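4. Comparing two grippers on the small arm

Read this section after the arm has passed the joint check in section 3. It covers swapping the gripper, running the pick test, and filling in the comparison sheet. Use one arm for both grippers. Results from two different arms can't be compared.

Before you start

Clamp the arm base and tighten the stand. Pull gently on each servo cable to make sure it is seated. Leave enough slack in the cable bundle for the arm to reach its full length.

Caution: Switch off servo power before you touch the gripper screws. The last joint can drop when power is cut, so hold it with your free hand. 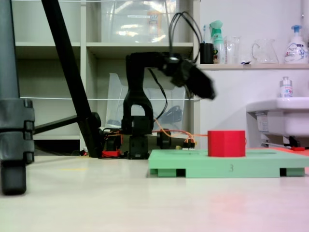

Grornunlow Robotics Club – Gripper Bench Group
Revised Jun 13, 2019

Fitting the gripper

1. Move the arm to the rest position and switch off servo power.
2. Unplug the gripper cable at the servo. Hold the plug, not the wires.
3. Remove the old gripper and fit the new one with the same screws. Finger-tight first, then a quarter turn with the driver.
4. Plug the cable back in and check that the wires don't cross the jaws.
5. Switch on power and load the settings file for the gripper you fitted, Cusa or Skova. The Zheng controller keeps the last file in memory, so load it again even if the name looks right.

Note: The Cusa file sets the closing limit to 763. Don't raise it. The Skova file has its own limit and doesn't need changing.

Running the pick test

6. Place the block on the raised platform and line it up with its outline.
7. Jog the gripper down until the jaws are level with the middle of the block. Save this as the pick point.
8. Start the lift program. The arm should close, lift, wait 4 seconds and lower.
9. Mark a pass if the block stays in the jaws for the whole wait. Mark a slip if it turns but doesn't fall.
10. Repeat until the sheet is full, then move on to the board.

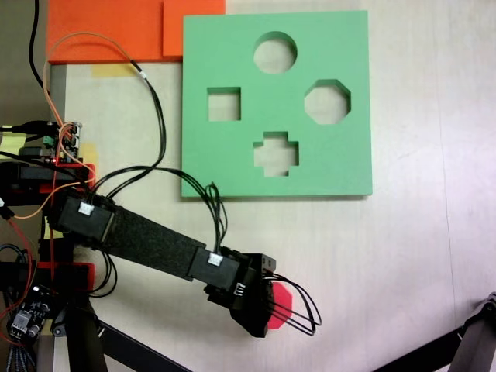 11. Start the board program. The arm carries the block to the matching hole and lets go.
12. Write down whether the block went in, caught on the rim, or missed. A block that goes in after a nudge by hand is a miss.
13. Fit the other gripper and repeat from step 6 with the same block.

Caution: Keep hands away from the arm while a program is running. Use the stop key if wires catch – don't reach in to free them.

If the block keeps catching on the rim, check the pick point before you blame the gripper. Jasmina Vukčević found in the first round that a poor pick point caused more misses than worn jaw pads did.

Replace the pads after 4,000 closings. Spare pads and blank sheets are kept with the Zheng manual. Give completed sheets to Sugeng Setiawan, and write the name of the gripper on every page. The next full comparison is in August.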